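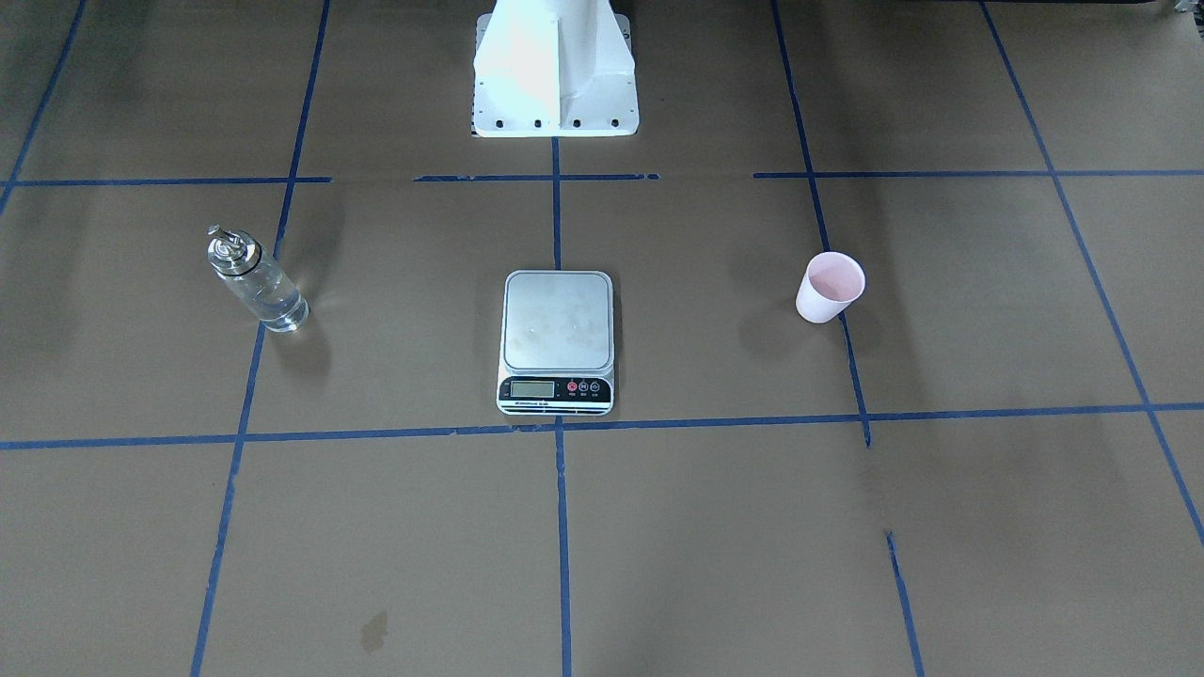 4.3 Importing trawl survey hauls into Skestow

Haul records must be imported before any catch-rate index can be fitted. Each row of the input file is one haul. Species weights go in a separate file, linked by haul number.

1. Export the station sheet from Hurnex as comma-separated text. Set the decimal mark to a point.
2. Check that shoot and haul positions are in decimal degrees. West and south are negative.
3. Open Skestow and select Data > New survey. Enter the survey code and the vessel code.
4. Select the station file, then the catch file. Files with more than 1000 hauls are read in blocks, and the progress bar restarts with each block.
5. Set Maximum depth to 635 m, or to the limit in your survey plan. Deeper hauls are kept in the database but left out of the index.
6. Set Minimum tow time. The default is 2 minutes, which only removes aborted tows.
7. Press Validate. Rows with errors are written to rejects.txt in the survey folder.
8. Correct the rejected rows in the station file and repeat from step 4.

Note: Door spread may be blank. Skestow then estimates swept area from the Rirkell depth curve for the gear code. The curve has no values for depths under 120 m, so shallow hauls need a measured spread.

Caution: Do not change the gear code after validation. Doing so clears all swept-area values for the survey, including those entered by hand.

For surveys recorded on the older Maldonado forms, convert the gear codes first (see 4.5).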